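MacBrayne Releases Sisura 2, a Handheld and Remote Teaching System for Two-Finger Grippers

LELTESHAM, 21 November 2021 - MacBrayne today announced general availability of Sisura 2, a teaching system that records a task once from a human operator and replays it on a robot arm. The release covers two input methods: a handheld gripper for direct demonstration and a desk controller for remote operation. Both write to the same file format, so sessions from either source can be combined in one training set.

In the handheld method, the operator carries a gripper with the same fingers and wrist camera that are fitted to the arm. Finger opening, wrist pose and camera video are logged on a shared clock. In the remote method, the arm itself is moved from the desk controller while the operator watches the wrist view. The lag between the controller and the arm is logged with each session and corrected when the file is closed.

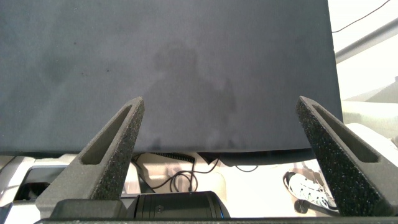
Earlier versions of Sisura required a marker board in view at all times. Version 2 drops this requirement and estimates wrist motion from the camera and an inertial sensor in the handle. When tracking confidence falls below a set threshold, the section is flagged in the log and left out of training by default. Users may restore flagged sections by hand.

The system was tested at the company's Tradbridge site in September. Operators recorded 1,288 demonstrations across 9 tasks, including cable routing, bin picking and the placement of soft goods. Of the tasks, 4 were taught by remote control only, owing to reach limits that ruled out the handheld unit. The full test report, including failed replays, is available to customers on request.

"Most of the work in this version went into timing," said Caoimhe Dolan, head of teaching systems at MacBrayne. "If the finger signal and the video disagree, the arm closes early or late. We now check alignment at the start and end of every recording and reject the file if it has drifted."

Sisura 2 ships with two sets of fingers, a charging dock and the recording software. Existing customers can install the software update without new hardware, but the handheld method without a marker board requires the new handle. Files from the first version can be converted with a command-line tool included in the package.

Orders are open now through the MacBrayne sales office in Leltesham.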